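Frequently Asked Questions About Renting Out a Room in Your Home

Welcome! If you've landed on this page you're probably thinking about taking in a lodger for the first time, or you've had one or two and it didn't go the way you hoped. We've been matching hosts and lodgers in Lodcombe and Semport for a good while now, and these are the things people ask us on the phone again and again. If yours isn't on the list, do call. We like the phone.

Do I need to furnish the room?

You don't have to, but most lodgers on our books come with a suitcase and a bicycle and not much else. A bed, somewhere to hang things, a chair and a decent set of drawers will do nicely. Please empty the drawers first! You'd be surprised how many hosts leave the Christmas tablecloths in there and then feel awkward knocking on the door in December to get them back.
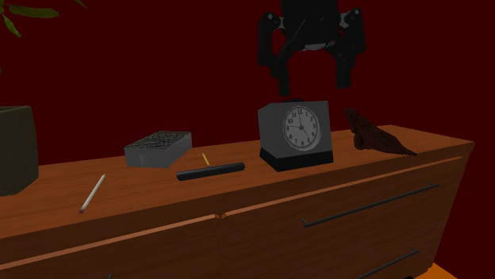 Kavinda Patwary wrote in to say that two drawers were plenty, and that what really made the difference was a shelf in the bathroom and another in the refrigerator, so that nobody had to ask where the milk should go. We'd agree with that wholeheartedly, and we've added the refrigerator shelf to our welcome checklist.

How much notice do we each have to give?

Our standard agreement asks for 30 days on both sides. You can write in something longer if you both want it, and hosts near the college in Semport often do, so that things end tidily in June. Put it in writing even if you get along like old friends. Local rules can be stricter than our form, so check those too before you sign.

Can I meet the person first?

Yes, and please do. We normally suggest 3 meetings - one on the phone, one over coffee somewhere neutral, and one at your house at the time of day you're usually home. That last one matters more than people expect. A house at eight in the morning, with the dog barking and someone hunting for keys, is a very different house from the one you show off on a Sunday afternoon.

What about shared rooms?

Talk about the living room early on. Some hosts are happy for the lodger to come and sit down any evening, and some would like it to themselves after supper, and both are perfectly fine as long as it's been said out loud. The television causes more grumbling than the kitchen does, at least in the calls we get.

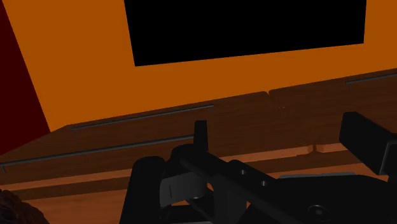 If you do share, agree on a quiet time for weeknights and stick to it yourself. It's also kind to give the lodger one evening a week when the choice of what to watch is theirs, even if it turns out to be four hours of bowling.

What do you charge?

Hosts pay nothing until a lodger moves in. After that there's a single matching fee, which the Wijesinghe office will quote you over the phone, and it covers you for that lodger however long they stay. If things fall apart in the first month we'll look for someone else at no extra cost.

How do I list my room?

Call the office or stop by the Pireck building any Monday, when there's always someone at the front desk with time to sit down with you. Bring proof of address and a rough idea of the rent you'd like. Parking is around the back - the sign is small, so go slowly after the mailbox.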